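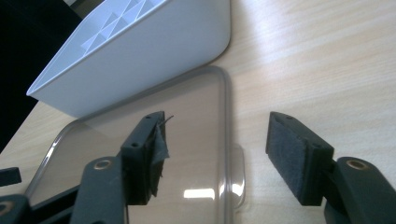
16 August 2023

Up late, feet hurt, brain like porridge, but I promised myself I'd keep this going until the end of the summer project so I'm writing it in bed with a bowl of cereal balanced on my knee. Last night I didn't write anything at all. Or the night before, if I'm being strict about it.

Lids today! All day, lids. I had a go at explaining this to Mum on the phone and she said "so you're taking the tops off boxes" and I said yes, but with grippers, and she said "lovely". She does try.

The morning started badly with the bus. It sailed past the stop with its lights on and the driver looking straight ahead, so I walked the whole way to Sugden and arrived pink and cross with my sandwiches squashed. Kelly was already in, sitting on the floor with the laptop, going through what we'd recorded last time. She had that face on. I said how bad is it and she said "well, the sound's good", and we don't record sound, so that was Kelly being funny before nine in the morning.

What had gone wrong was speed, mostly. We'd been moving far too fast. When you've got a gripper in each hand and you know perfectly well how a box opens, you just sort of do it, swoop in, nip, lift, done. It feels clever at the time. Then you watch it back and half of it is a blur, and Clive says the poor Sata arm would have to be on roller skates to copy it. So we binned the lot. I'd been quite proud of some of those! There was one where I got the lid off and put it down dead straight and Kelly clapped. Gone. Into the bin with the rest.

Clive Pilkington came by mid-morning to give us the talk again. I do like Clive, he's the only tutor who'll sit down on an upturned crate and have a proper go himself. He took the grippers off Kelly and did one really slowly, like somebody carrying a full cup of tea across a cream carpet, and he said to think of every run as showing a small child how to do it. Come in, stop, close, stop, lift, stop. Kelly said she'd never met a small child who would sit through that. He laughed but he made us do it his way all the same, and I have to admit the playback was miles better. You could see what the fingers were up to the whole time.

So that's the new rule for the Dostine project (still a daft name, I still don't know who picked it, it was on the folder when we got here). Slow in, slow out, and a pause at each end so that the software knows where one go finishes and the next one starts. Kelly says "and rest" in a yoga voice at every pause. By lunchtime I was hearing it in my head.

I must write down the business with the pads before I forget, as it'll have to go in the report. The fingers have these dark grey pads stuck on the inside faces, a felty sort of stuff, and on the pair I had this morning the right one is perfect and the left one has come partly away. It hangs off in a raggedy flap with a thread sticking out of the top. I hadn't taken it in at all. I'd been grumbling that the lid kept slipping on one side and blaming my wrist, I even swapped to holding it differently, and then I bent down to look at something else and saw the state of it. What a wally. All that moaning about my wrist!

Kelly wanted to snip the flap off and carry on. I wanted to stick it down. We had a small and very polite argument and in the end asked Clive, who said don't do either until you've written down which runs you used it for. Fair enough, I suppose. It matters if half the day's runs were done with a good pad on one side and bare plastic on the other. It's the sort of thing I'd never have thought of at the start of the summer, I'd have gone straight in with the scissors. So there's now a column in the log that says PADS and I have to fill it in every time, and my handwriting in it is already getting worse.

The glue in the cupboard was the wrong sort. I'm putting that here so I remember to ask about it. Double-sided tape might do, Clive thinks, if the old stuff gets cleaned off first.

Lunch was at the Brimetti, our treat for binning a day's work. Kelly had the jacket potato and I had soup on account of the sandwiches being a disgrace by then. We talked about September and what we'd do if the project got carried on into term. She'd like to do something with cloth, folding, tea towels and so on. I'd rather stay with hard things that hold still. She thinks I'm a coward and I probably am, but I've seen what those grippers do with anything floppy and I'm not sure I could stand it for a whole term.

Back after lunch and on to the compartment box, and this was the good part of the day. 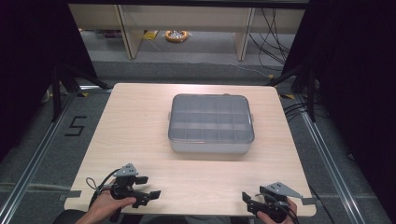
The compartment box on the table, lid on, with a gripper in each hand ready to go.

I love that box. I know it's only a see-through storage box with little dividers in it, but it's got a tab sticking out at each end and they're just right for a pair of gripper fingers, almost like handles. The other lid we'd been practising with is slippery and shows every light in the ceiling, and after a morning of squinting at it I was ready to post it out of the window. The compartment box sits there looking sensible. You come at it from both sides and you know where you are.

The tricky bit is getting both hands to do it together. I'm right-handed and my left is always a beat behind, so one end comes up first and the lid goes skew, and then you've got to decide whether to carry on or start again. Clive says carry on! He wants some of the wobbly ones kept in, and the ones where you have to fix it halfway through, so long as they get marked as that in the log. Kelly found this very hard. She's a neat person. She kept saying "that one doesn't count" and I kept saying it does, he said it does, and writing it down with her looking over my shoulder.

The cables are a nuisance too. There's one off each gripper and they've got a mind of their own. I had mine looped over my foot at one point and didn't know it, took a step back and nearly had the whole lot over. We've agreed now that whoever isn't holding the grippers is on cable duty, and gets to shout. I like being on cable duty. It's the nearest thing to a sit-down we get.

We did 27 good runs by the time we packed up. 27! I wrote it on the whiteboard with a box round it. I know it's nothing when you think that the target for the whole group is 2000, and Kelly did point that out, kindly, while I was still holding the pen. But we had none this morning, so I'm pleased with it. We settled into a rhythm after a bit, me doing 4 and then her doing 4 and then swapping over, and by the end I could feel the left hand catching up. My thumbs are wrecked though. I could hardly undo my coat.

Then there was the filing, and I nearly cried over the filing. Every run gets a number and the numbers have to run on from the other group's, who do their recording on different days and, I'm sorry to say, can't be trusted with a spreadsheet. They'd left off at 2338. Which made no sense when the target's only 2000 and they're nowhere near it, and I went through the whole sheet thinking I'd gone mad, until Kelly worked out that they number every single try, including all the ones they throw away. We don't. So now there are two ways of doing it in the same sheet, and somebody has to go back and sort it out, and I have a horrible feeling I volunteered. I was tired! Kelly asked who fancied it and I made some sort of noise.

I've sent Clive a message asking which way he wants it. No answer yet, but he goes off to choir in the evenings so I wasn't expecting one.

Things I need to do before next time, and I'm writing them here as I've lost the back page of my notebook: ask about the glue or get some proper tape. Find the spare felt, Kelly swears she saw it in the drawer with the batteries. Cut my nails, they keep catching on the trigger. Bring plasters. Bring a decent lunch in an actual lunch box (yes, with a lid, Kelly has already made the joke). Look up what the report's supposed to look like. I had the sheet for that in my hand last week and I've no idea where I put it down.

Oh, and Kelly's borrowed my good pen.

I walked part of the way home with her and we had chips sitting on the wall by the canal. She says that when she got in yesterday she opened the margarine tub in slow motion, with a pause at each end, and her brother asked if she was feeling all right. I've just done the same with the cereal packet. It's gone soggy now, the cereal, I've been writing too long. Alarm's set early in case the bus does that to me again.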